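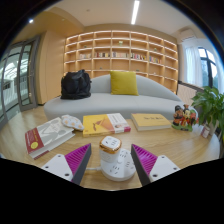 Lounge table task, Brurkholm. White outlets with the gold-colored band between the fingers.

Ticket: Clear-table routine stops at power strips and cords
Product: Trurko home routines, Macedo two-finger gripper
Status: Open, workaround posted
Last updated: 9th May

Problem

We are trying to get the clear-table routine to the point where it can be left running in the Brurkholm lounge. The job is to put books in a stack, move small things to one side and leave the power outlets where a person can reach them. Books are mostly fine now. Outlets are not. The routine either skips them or picks them up and then stops with "load not free" when the cord goes tight.

In the April test we ran 100 attempts on outlet units. 13 finished without someone stepping in. The same build had no trouble with cushions.

Expected: unit is lifted, moved a short way and set down flat, cord follows.
Result: arm lifts, stalls, holds position until reset.

What we checked

1. Weight limit. It was set to 700 grams. Raised it, no change, put it back.
2. Finger pads. Cleaned and reseated. Grip on hardcovers got a little better. No change on outlets.
3. Approach angle. Coming in from above works if the sides are straight. On a body that narrows toward the table the fingers slide up. Closing lower down helps.
4. Object labels. Trurko tags a round power strip as "plate" in some runs. A plate gets sent to the kitchen stack, so the arm pulls until it stalls. We think this is most of the failures.
5. Clutter. Removed everything but the outlets from the table. Slightly better, but a table with nothing else on it doesn't need clearing, so we went back to the normal setup with books, figurine and plant.

The layout used for the second round has the round strip off to the left with its cord gathered in a loop, and the cube-like socket between the fingers.

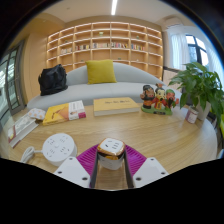

Cerngate support wrote back that a cord should be treated as part of the object, and that the current build has no way to do that. Their advice was to mark anything with a cord as "leave in place" until the next release.

Workaround

Open the room file, add "power strip" and "socket" to the leave-in-place list, then restart the routine. Restarting only the arm does not reload the list. After that the routine works around the outlets and finishes the books.

It does mean a person still moves the outlets. For our purposes the chore is half done by the machine. Leaving the ticket open for the plate label, which is a separate fault and should be fixed either way.

2 comments

gridlock: Same "plate" problem here with a round charger. Lowering the confidence cutoff made it worse, don't bother.

Anonymous: I can clear that table in less time than the restart takes. I'd still take a machine that does the books every night, if it leaves my chargers alone. Does the leave-in-place list survive an update?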